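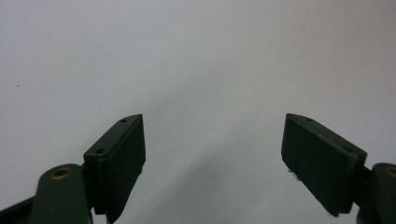 6 min read

Hand Teaching Group, monthly meeting
September 29, 2026
Minutes as posted to the group page

The meeting opened with the August notes, which were accepted with one fix: the drawer task was recorded with the Dandeo gripper and not over the remote link. The table in the old notes has been corrected.

1. Where the recordings stand

We now have 2,801 demonstrations on the shared drive, counting everything from both methods. That is well past the 2,000 we hoped to have before December, and the room was pretty happy about it! Most of the new ones came from the hand-held gripper, which people clearly enjoy using. You pick it up, you do the task, you put it down, and there's a recording.

The remote control side is slower but moving. The Cesau arm was down for part of the month with a bad cable at the base. It's been running since the cable was swapped, and the people who drive it say the lag feels better too (could be the new cable, could be that they've had more practice, and we didn't settle which).

2. The hand-held gripper

Long item, as usual. The dark green fingers with the angled pads are staying. We went back and forth on this last time and the people who have used them the most were firm: the pointed tips make it much easier to see where you're about to grab, and with the jaws open there's a nice clear gap in the camera view. On the plain white surface you can judge the approach very well.

Points raised:

The inner faces of the pads are so dark in the camera view that thin dark objects vanish against them. A black pen cap was the worst case. Two ideas came up, a light strip along the pad or a second lamp placed low. We'll try the lamp first and leave the pads alone for now.

Lint. The pads pick up tiny fibers, and you can see a few pale flecks on the right one in the still at the top of these minutes. Agreed to wipe the pads before each session. The lint roller now lives on the hook by the door, please put it back there.

The gripper's shadow. There was a good discussion about whether the soft gray shadow between the fingers helps or hurts. One view is that the shadow gives a free hint about height over the table, and a model will pick up on it. The other view is that it will then fall apart in a room with different lights. Both sides got quite excited. We decided to find out: 36 recordings of the block task with the usual overhead light and the same number with the lights moved to the side, everything else the same.

Pivots. Somebody asked if the brass eyelets on the link arms need oil. The build notes say no. If the fingers start to feel stiff, write it in the logbook and use the other gripper until it's been looked at.

Squeezing too hard. New people tend to clamp down with full force on everything, and the recordings then teach the robot to do the same. The sponge exercise from the Hegde handout was suggested as a warmup. Several people had tried it and said it made a real difference to how gently they worked afterward. It's now part of the first session for everybody.

3. Remote control sessions

We watched three replays from the Cesau arm, all of the same job, putting a lid on a jar. The third one was lovely — slow approach, a small wiggle to find the thread, then a clean turn — and it got applause.

What we took from it: the wiggle is worth keeping. Earlier advice in our guide told drivers to avoid extra motion, and that's being reworded. Extra motion from nerves should be redone, but a search motion that helps find the fit is part of the skill, and we want the robot to see it.

Drivers also asked for shorter shifts. Agreed, half an hour and then a break. Tired hands make jerky recordings.

It was asked again if we should stop using remote control altogether, seeing how far ahead the hand-held gripper is. The answer from the room was a strong no. With remote control you get the real arm's reach and the real arm's limits, and the person driving feels them right away. With the hand-held tool people twist their wrist into positions the arm can't copy. We threw out a batch of cup recordings this summer for exactly that.

4. First training run on the mixed set

The Mirkuvley run finished. It used the block task only, with recordings from both methods together, and then got 200 tries on the real arm. It placed the block correctly in most of them. The full sheet is on the drive and worth opening, the failures are mostly on the far left of the table.

There was a lot of energy around this one. Watching the arm pause over the block and adjust, the same way people do when they demonstrate it, was a treat. Next step is to add more recordings from the far left side and run it again before anything else gets changed.

5. Small things

File names: task first, then date, then method. Please no spaces.

A recording with a fumble in it is fine if you recover and finish. Tag it "recovered." These are useful and we have too few of them.

If a session goes wrong halfway, stop and start a new one. Don't pause and resume, the time stamps come out wrong.

The white table surface should be wiped too, small specks included. Use the soft cloth, the rough one leaves marks.

6. To do before the next meeting

Set up the low lamp and record a few dark objects with it
Shadow comparison, both halves
Reword the guide section on extra motion
More block recordings on the far left, both methods
Order a spare base cable for the Cesau arm
Add the sponge exercise to the welcome sheet

Folding cloth was proposed as the next task and there was plenty of support for it. It goes first on the agenda next time, so bring a dish towel if you have one to spare.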